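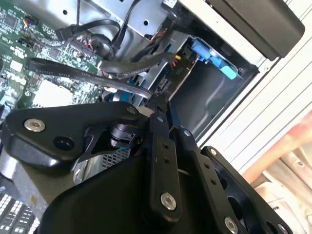
Grasach: alte Desktop-Rechner weiterverwenden, Notizen und Datensammlung

Hallo und willkommen! Grasach ist meine Sammlung von Notizen und Tabellen zu gebrauchten Büro-PCs, die ich wieder flott mache und an Leute weitergebe, die einen Rechner brauchen. Angefangen habe ich mit einer einzigen Textdatei, in der nur stand, welche Kiste welchen Arbeitsspeicher frisst. Inzwischen sind es 45 Datensätze, und weil ich ständig danach gefragt werde, liegt das Ganze jetzt offen hier.

Stand: 10. November 2020

Was drin ist

geraete.csv ist die Haupttabelle, eine Zeile pro Rechner. Da stehen Gehäuseform, Prozessor, Speicher, Laufwerk, Zustand bei Ankunft und was ich am Ende gemacht habe. Die Spalte "laune" ist meine persönliche Bewertung, wie sehr mich das Gerät geärgert hat (1 bis 5, wobei 5 bedeutet, dass ich zwischendurch spazieren gehen musste).

teile.csv listet ausgebaute Teile, die noch gut sind. Bitte nicht als Lagerbestand lesen! Ich trage Abgänge oft erst Tage später nach, manchmal auch gar nicht.

notizen/ ist ein Ordner mit Freitext, ziemlich durcheinander. Die Notizen von Nesrin Uçar erkennt man daran, dass sie ganze Sätze schreibt. Meine erkennt man an den Abkürzungen, für die ich irgendwann noch ein Verzeichnis anlegen wollte.

So lese ich die Tabelle ein

Trennzeichen ist das Semikolon, Zeichensatz UTF-8. Wer die Datei mit einer Tabellenkalkulation öffnet, sollte die Seriennummern unbedingt als Text importieren, sonst verschwinden die führenden Nullen. Mir ist das im Oktober passiert, und ich habe einen ganzen Abend damit verbracht, 19 Zeilen von Hand zu flicken (die Aufkleber auf den Gehäusen sind winzig, und meine Lesebrille lag natürlich im Büro).

Leere Felder heißen "nicht nachgesehen". Wenn wirklich nichts da war, steht dort "keins". Der Unterschied ist mir wichtig, bitte bei Ergänzungen genauso machen.

Zu den Laufwerken

Der häufigste Handgriff ist bei mir der Tausch der Festplatte gegen eine SSD. Gerade bei Bürorechnern bringt das mehr als alles andere, da kann der Prozessor noch so müde sein. Schrauben braucht man dafür oft gar nicht, viele Hersteller nehmen Kunststoffträger, die man seitlich zusammendrückt und herauszieht. Vorher Strom weg, Datenkabel und Stromstecker ab, und die Kabel am besten kurz zur Seite legen, damit man sie beim Einsetzen nicht einklemmt.

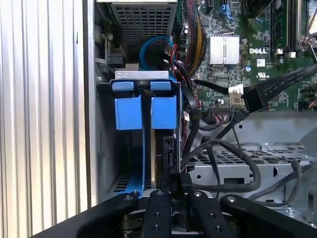

Bei kleinen SSDs kommt dann noch ein Einbaurahmen dazu, weil der Träger für die größere Bauform gemacht ist. Die Rahmen gibt es für kleines Geld, und ich habe immer ein paar in der Schublade. In der Spalte "rahmen" steht, ob einer drinsteckt. Wer das Gerät später mal wieder öffnet, ist dankbar dafür, glaubt mir!

Daten löschen

Kein Rechner geht mit alten Daten raus. Laufwerke werden vollständig überschrieben, bevor sie irgendwo anders landen, und im Feld "geloescht" steht das Kürzel der Person, die es gemacht hat. Defekte Platten, die sich nicht mehr ansprechen lassen, gehen in die Vernichtung und tauchen in teile.csv nicht auf. Seriennummern sind in der öffentlichen Fassung gekürzt, Namen von Vorbesitzern habe ich nie gespeichert.

Software

Ich installiere fast immer ein schlankes Linux mit deutschem Sprachpaket. Das kleine Skript, das danach Drucker und Updates einrichtet, heißt Nendance und liegt im Ordner skripte. Geschrieben hat es Sang-wook Jang, ich habe nur die Kommentare übersetzt und dabei zwei Tippfehler eingebaut, die inzwischen wieder draußen sind. Es läuft ohne Rückfragen durch, fragt am Anfang aber einmal nach dem Passwort.

Bekannte Macken

Die Angaben zum Stromverbrauch stammen von einem billigen Steckdosenmessgerät und taugen nur zum Vergleich untereinander. Bei älteren Einträgen fehlt das Baujahr. Außerdem habe ich "Tower" und "Minitower" lange nicht sauber getrennt, Azra Pavlović sortiert das gerade auseinander.

Mitmachen

Ergänzungen nehme ich sehr gern! Am liebsten als einzelne Zeile im selben Format, zur Not auch als Mail mit einem Zettelfoto. Bitte schreibt dazu, ob ihr das Gerät selbst offen hattet oder ob die Angaben aus dem Datenblatt kommen, dafür gibt es die Spalte "quelle".

Lizenz und Dank

Die Tabellen sind frei verwendbar, auch in Kursen und Werkstätten, eine Nennung von Grasach reicht völlig. Danke an Cengiz Tuncer für die vielen Netzteile und an Nazmiye Aksoy fürs Korrekturlesen. Die nächste Fassung kommt, wenn der Stapel unter meinem Schreibtisch weg ist.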